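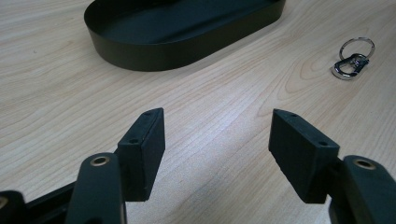

Urkthorpe Parish Words

Version of May

Contents
This dataset keeps 621 dialect words and short sayings collected in Urkthorpe and the farms north of it. Each entry has the word, a meaning in plain English, one sentence where a speaker used it, and the decade in which the speaker was born.

Files
words.csv – the main table, UTF-8, separated with semicolons
speakers.csv – one line for each speaker, without names
notes.txt – remarks on spelling, please read it before you sort anything

How the words were collected
Rakiya Akpan and Ghislain Tremblay made the interviews in people's kitchens. We spoke with 12 persons, the oldest one was born in the thirties. A talk lasted 30 minutes or more. Elsa Kiiskinen wrote down the sentences, and Salamatu Tamuno checked the meanings with a second speaker when it was possible.

Spelling
The dialect has no fixed spelling. We write the long vowel with two letters (raath, gloom) and do not mark the stress. Where two speakers disagreed, both forms are kept and the column "variant" is filled.

Known problems
For 80 entries the meaning comes from only one speaker. They have the value 1 in the column "single".
Words for weather and sheep are many, words for the sea are almost missing.
The column "decade" is empty for one speaker who did not wish to give it.
Sorting in some spreadsheet programs breaks the entries which begin with an apostrophe.

Use
You may copy and change the tables for teaching or study. Please name the dataset and the version. The sound recordings are not included – the speakers agreed only to the written form.

Corrections
Send them to Ayodele Osagie, with the entry number and the form you know.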